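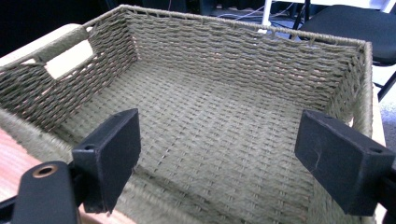 Woven basket with the cutout handle, gripper on the near side

Our packing room is getting automated in May and I'm nervous
Posted by podow_packer

Hi all! I pack gift baskets for a small shop in Trelville (seven of us on the floor, I've been there the longest). The owners want a gripper to pick up the empty baskets and bring them to us, and we keep doing the filling and the bows. They say no jobs are going. Has anyone been through this? What changed for you day to day? And does it cope with woven stuff - our baskets have some give in them and no two sit quite the same.

Nicanor Alvarado
Went through it at a warehouse in Sidadton, 52 people on my shift. Nobody was let go, but the work did shift around. I used to walk back and forth to the racks all morning and now I stand in one place, so my knees are happier and my back is not. Ask for a mat and a stool BEFORE it starts. Also ask who clears it when it jams. For us it ended up being whoever stood closest, on top of their normal count, and it took us two months of grumbling to get that fixed. On woven baskets, I'd want to see it tried on your worst ones, the wavy ones with gaps in the sides. The rim is usually the stiffest part, so ask them where it's supposed to grab. If they only test with nice new ones you'll be the one finding out.

trujillo_tess
we had one, it was fine. kind of slow. you get used to the noise

binsandbows
I'd add - get the new daily target in writing. Ours went up to 259 the week it was switched on and we were still learning the thing! They did bring it down after we complained. The younger girls love running it, and I got trained too, which bumped my pay a little. So ask about training, and ask early.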